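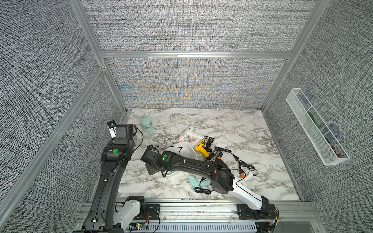
I have been putting off writing this one because every time I sit down to do it the spreadsheet has changed again. It is now on its eleventh tab. The short version is that we have a two-arm cell, we like it well enough, and the owner of the shop wants to know if we should buy more of them next year. I am the person who has to say yes or no with a number attached, and I am not yet ready to say yes.

Some background for people who don't read this blog regularly (hi, both of you). I handle purchasing and planning for a small product assembly and repair business. We do short runs, odd jobs, a lot of gluing, a lot of sorting, a lot of putting things back in boxes. Valentin Avram runs the floor and was the one who pushed for the arms. He is a good deal younger than me and a good deal more hopeful, and we argue about this at lunch.

The quote we had from Zollus for a second cell was one page long. I distrust a one-page quote for anything that plugs in. It listed two arms, the frame, the grippers, the cameras, a power supply and "setup." It did not say what setup meant. I called and asked. Setup meant somebody comes out, bolts it together, shows you that both arms move, and leaves. Teaching it to do anything you would pay a person to do is a separate line, and that line wasn't on the page.

Cellari sent a longer quote with more adjectives and a service plan. The service plan covers the arms. It doesn't cover the grippers, which are "wear items," or the cables, which are "customer managed." I have learned to read that last phrase slowly. Every arm carries its wiring along the outside, clipped down link by link, with a camera lead looped at the end of it all. When a lead fails you lose the camera, and when you lose the camera the arm is a coat rack. So I now keep a line for cables, and another for the clips that hold the cables, and I get teased for the second one. Fine.

Then there is the stuff on the table. I can't get anyone selling automation to talk about this for more than a minute. We've been using hot glue guns as a practice job, picking up and moving, no gluing. Valentin picked them because they are awkward: a trigger, a nozzle, a fat handle, and a cord that goes wherever it wants. I went to look at the bench one morning and there were guns in white, yellow and light blue lying around on it, black cords all over, and a bowl shoved in under one of the arms. My first thought was that my kitchen drawer looks like that. My second was that we are paying for floor space, power, and a skilled person's hours so that two machines can work on my kitchen drawer.

To be fair to Valentin, he says the mess is the point. A real bench is messy, and if the arms can only deal with parts laid out in a tray then we should have bought a tray machine years ago for a lot less. I agree with that as an argument. I don't agree that it's a reason to order a second cell before the first one has shown me a week of useful work.

So here is how the budget is built at the moment, for anyone doing the same thing.

Hardware goes in at the quoted price and I don't fight over it. It's the one number the vendors are straight about.

Labor goes in at 20 hours a week of Valentin's time. He says that will drop. It has been going to drop since February. I will change the cell in the spreadsheet when it drops on the time sheet.

Spares are grippers, camera modules, cables, brackets. I asked both vendors for lead times in writing. One answered.

The enclosure gets its own line. Ours is aluminum extrusion with woven fabric walls, and you'd be surprised how many hours go into a box. Storage is in there too. Somebody hung a wire basket on the side wall and within days it had things in it, so count on that.

Practice objects get a line as well. It's small money, but small money without a line ends up on my card. I turned in 116 dollars in receipts for things that live on that table, and I had to explain each one to our bookkeeper, who asked if we were opening a craft store.

What I don't have is a line for savings. Zollus gave me a payback chart with a nice curve on it. I asked which customer the curve came from and was told it was "a composite." Valentin has a chart as well, and his at least comes from our own floor, but it assumes both arms are busy all day and I have walked past that cell often enough to have an opinion on that.

There's a third option, a used pair from a dealer called Chin, no service plan, sold as is. Cheap enough to make me nervous. Valentin wants to drive over and see them. I told him to bring a flashlight and look at the wiring first, then the joints, then the paperwork.

My recommendation as it stands, 11/14/20: no second cell in this budget. Keep the one we have, fund the spares properly, and look again once the labor number has moved. Valentin gets his reply in at the planning meeting and I've promised to post it here in full, charts and all. He has already asked me how long a post can be.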